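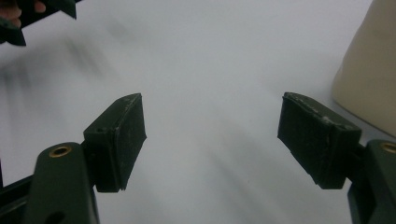
January, notebook, walking guide for the Podard valley

Morning, 7:40. Bus from Qudah to Zekano. The timetable at the stop is still the summer one, so I waited forty minutes in the cold. For the guide: we must write that in winter the first bus is the second one on the list. I will check again at the end of the month.

Zekano is at 940 metres by the sign at the church. Our old text says "almost a thousand", please correct this. The village has one street with steps and one street for cars, and they meet only at the top. I walked both. The street with steps is much nicer but there was ice in the shade after the wash house, and I would not send older people there before March. The handrail stops in the middle, exactly where one wants it.

Open today: the bakery (until noon), the bar at the lower gate, the small museum of chestnut drying. Closed: the castle. The paper on the castle door says "back soon" and has no date. In my notes from October it was the same paper, I think. Entrance for the museum was 6, paid in cash, no card. They gave me a ticket from a different museum.

Lunch at the bar. Soup of chickpeas, bread, a glass of the local white which I did not finish. Good place, but no menu in any other language, and we should put a small list of dish names in the guide. I started one on the back of the map.

Afternoon. Path from Zekano to Starnomo. The old text gives one hour and a half. I needed two hours and five minutes with photo stops, and I do not walk slowly. The marks are red and white until the chapel, then only red, then for a long piece nothing. At the second stream the bridge is new and good. After the bridge take the left path, also if the right one looks wider. The right one goes to a farm with a dog.

Question for colleagues: do we keep the population numbers? The leaflet in Zekano says 4000 for the whole municipality, but this counts the villages down in the valley too. In the old centre there live perhaps 100 persons in winter, this was told to me at the bar. I prefer to write nothing before we have a proper source.

Starnomo at 16:10, light already going. Saw only the square and the outside of the walls. The north tower has scaffolding. Must return for the inside of the church and for the viewpoint.

To do:
new bus times for page 12
ask the tourist office about the castle
draw the left turn after the bridge on the map, bigger
dish list, check spelling of the chestnut cake
boots need new laces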